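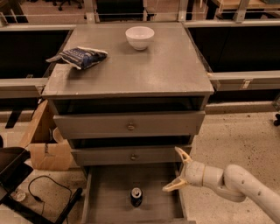
Fig. 1. Chest of drawers task: the can is in the open bottom drawer, the gripper beside it.

Handout 8: notes to go with the Plenell open day

Those of you who came on Sunday, May 21, 2023 have already had the fun part. These notes are for going over it again, and for anyone who missed the coach.

The hall at Plenell had several stations running, but the one we'll use in class is the chest of drawers. I love this task! It looks like something a toddler could manage, and it packs in nearly everything from the first half of the course: reaching, grasping, working near furniture that can move, and deciding what to do next.

Things to notice in Fig. 1

The fingers. They are hollow, with a V-shaped framework inside. Compare them with the solid jaws on our Drileo bench arm and think about what each would do against a round can.

The approach. The arm comes in from the right, with the gripper opened wide before it gets to the can. Sketch the path you would choose from there — remember that the drawer has walls, and that the middle drawer is just above.

The other objects. A bowl and a crumpled snack bag are on top of the chest. One keeps its shape when you squeeze it and one doesn't, so the same grip plan won't do for both.

Drawers as a problem

A drawer wants to travel along one line only. Pull slightly off that line and the forces climb quickly. The Fakhoury notes (section 2) go through this with a good diagram, and the small round knobs make it harder still, as there isn't much to get hold of.

We were told the Ulell software had roughly 4,000 practice runs behind it, over a mix of household tasks. Ask yourselves what should vary between runs: drawer position, lighting, type of object?

For next week

Write up one station, 20 lines at most. Say what the robot had to know, what it had to sense, and where you think it would go wrong first. Sketches are very welcome.

The next open day is in October. Do go if you can — it's a great afternoon out.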